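Ticket: gripper width reads short on clear parts
Project: Endard (perception and logging)
Opened by: Berwyn Lougher
Status: open, workaround in place

What I'm seeing

Right, I'm opening this because I've now lost most of an afternoon to it and I'd like somebody else to have a look before I start pulling the tracker apart. On the card and acrylic task the finger width coming out of Vosora is wrong on the left gripper, but only some of the time. With the fingers well away from the plate it's lovely. Bring them in close over the acrylic and the width drops by 12 mm in a single step, sits there for a bit, then jumps back up as if nothing had happened. The planner downstream takes that for a grasp and cuts the episode into bits!

Setup is the standard one from the wiki, clear plate on the white board with the card taped down on top, one gripper in each hand.

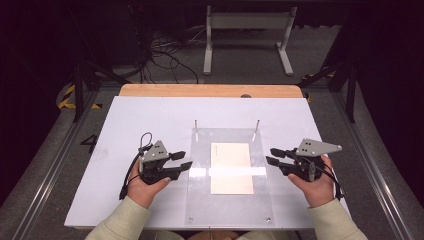
What I've tried so far

1. Restarted the logger and both gripper nodes. No change.

2. Ran the width calibration again on both sides. Left and right both came back clean, so I don't think it's the encoder (and the raw encoder trace has no step in it anyway, I plotted it).

3. Swapped the left and right streams in the config in case I'd got them crossed. I hadn't. Put them back.

4. Turned off the fused estimate and logged the encoder width on its own. The step vanishes completely. So it's coming in from the vision side, where the fingertip detector gets a vote on the final number.

5. Dumped the detector output for the bad stretches. This is the interesting one. It's meant to return one box for each fingertip, and where the width goes wrong it's putting one of its boxes on the reflection in the panel. Quite confidently too, the scores are hardly any lower than for the real thing. The fusion step then measures from the real pad to the mirrored one and calls that the gap.

6. Raised the detector threshold. That got rid of a few of the bad boxes and a lot of the good ones, so I've put that back as well.

I went through 700 frames from the worst log by hand, with a large mug of tea, and 180 of them had a box on a reflection. They bunch up where the pad is nearly at the surface and the two shapes sit nose to nose. You can sort of see why it falls for it, the reflected finger even has its own grommet.

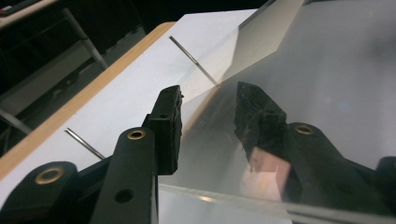

Prys Meredith replied that the same thing had cropped up on the Carkton branch with a shiny tray, and that the trouble there was the fusion step trusting vision over the encoder whenever the two disagreed for more than 20 frames. That timeout was put in for slipping encoders on the old grippers and probably ought to come out altogether. Prys also asked whether I'd tried gating the boxes on where the finger can physically be, given that we know the linkage.

I hadn't! Had a go at it this evening. Predict the pad position from the encoder, throw away any box that's too far off, and fall back on the encoder if there's nothing left. It's a rough patch on my own branch but the step has gone from the log I was replaying. I've only run it on the one log, mind, and only for the left side.

Still to do

Take the timeout out of the fusion config and see what else breaks.
Replay the Samuel logs with the gate on, both sides.
Move the gate distance into the config file, it's hard coded at the moment (sorry).
Work out what to do about episodes already exported with the bad widths. I'd be for re-running the lot but it's a long job, so shout if you need any of them before then.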